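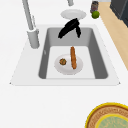

Kandine publica guia de boas práticas para ensaios de robôs de cozinha em simulação

A Kandine publica em dezembro a primeira edição do seu guia de boas práticas para a avaliação de robôs domésticos em ambiente simulado. O documento destina-se a laboratórios, fabricantes e integradores que usam cenas virtuais de cozinha para testar a manipulação de louça e alimentos antes de passar a equipamento físico. O acesso é gratuito.

O guia tem 16 secções e foi redigido em conjunto com a Drakos, que desenvolve software de simulação, e com o laboratório de ensaios de Jerkmont. Durante a preparação foram recebidos 848 comentários técnicos. A maioria incidiu sobre dois pontos: a definição de tarefa concluída e a forma de comunicar os resultados.

Quanto ao primeiro, o guia pede que o critério de sucesso seja escrito antes do início dos ensaios e que se refira ao estado final dos objetos. Numa tarefa de lava-louça, por exemplo, deve indicar-se se os alimentos que estão num prato dentro da cuba têm de passar para outro prato na bancada, se um alimento apoiado em parte fora do prato conta como colocado e que contactos com a torneira ou com o rebordo da cuba são admitidos.

No que respeita aos resultados, o guia recomenda um mínimo de 1.000 execuções por tarefa, com a posição inicial dos objetos variada segundo uma regra publicada. As execuções interrompidas por erro do simulador devem ser contadas à parte e nunca retiradas do relatório. A versão do software, o modelo da garra e os parâmetros de atrito passam a constar de uma ficha normalizada, incluída em anexo.

"Recebíamos relatórios com taxas de sucesso que não se podiam comparar, porque cada equipa media uma coisa diferente", afirma Meinir Landeg, responsável pela área de normas da Kandine. "O guia fixa o que tem de ser declarado. A escolha do robô e do método de controlo continua a ser de quem faz o ensaio."

A ficha foi experimentada em Jircombe num ensaio-piloto com 1.263 execuções. Em resultado desse trabalho, a secção sobre objetos de cenário foi reescrita: os objetos que não fazem parte da tarefa, como latas, fruta ou taças deixadas na bancada, devem agora ser listados, e qualquer deslocação causada pelo robô tem de ser registada.

O guia não substitui os requisitos legais de segurança aplicáveis a máquinas nem dispensa ensaios com equipamento físico. A adesão é voluntária. As entidades que declarem conformidade comprometem-se a conservar os registos completos e a disponibilizá-los para verificação.

A Kandine aceita comentários a esta edição através do formulário disponível na página do guia.

Sobre a Kandine
A Kandine elabora guias técnicos e procedimentos de ensaio para robótica de serviço.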